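April, afternoon

Notes on the shelves and the cloth box, so Yulan can continue from my point and does not have to ask me again.

We agreed last week that the brick room will get its own shelf for soft things. Until now the cloths, the spare covers and the stuffed pieces were kept together with the cable drawers from Rutgate, and always something came back with a screw or a piece of tape in it. The white metal unit is good for this because the shelves are deep. I measured one shelf at 800 mm wide between the posts. Corey wrote 2000 for the full height on his plan. I did not check this one, the ladder is still downstairs.

The order I want to try:

- top: things we use less than once in a month
- middle: the soft pieces in light colors, they are easy to find there
- lower: cloths, folded in half and then again in half
- floor level: nothing, so we can sweep

I changed my mind about the cloths two times already. First I folded them in small squares, which looks very nice on the shelf, but when you take one you pull the next one also. Then I tried just putting them down crumpled. It takes no time, but the pile slides to the front and the shelf looks bad in front of visitors. Folded in half two times is a compromise. The pink-purple ones are thin and do not keep the fold well, so for these I will accept a loose roll. 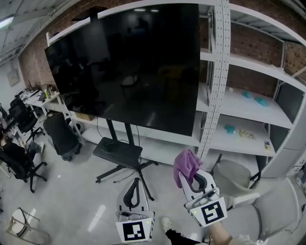
The cloths should also go in by type and not by color. Corey prefers color. I understand why, it is faster to see from the door, but after washing the colors are not so different any more and I have put the blue and the gray together more than once. Type I can feel with my hand. We can ask Yulan and do what she says.

About the big screen on wheels. It stands in front of the left part of the unit, and every time I want to reach behind it I must roll it away. The wheels are fine on this floor but the legs are wide, so it needs more space than one thinks. I propose we park it at the other wall when there is no meeting. The tray under the screen can stay empty or take the remote, but please no cloths there, last month I was looking for two of them a long time.

Labels: I ordered the small Tasetti ones, order 2282. They are magnetic, so I hope they hold on the metal front without glue. If the shelf edge is too narrow for them we will use paper and clear tape, as in the Ngata cabinet.

Tried today also: how many folded cloths fit in one stack before it leans. With ten it is still straight if I press it flat with the hand. I did not try more. I write ten on the label as maximum.

Open points:

- height of the unit, to measure with the ladder
- ask Rerov if they sell one more shelf board of the same depth
- Corey: decide color or type with Yulan
- where the stuffed pieces go if the middle shelf gets full (I think top, left side)
- wash the thin cloths separately, they take fluff from the others

I stop at 5:40, the lower shelf is not finished.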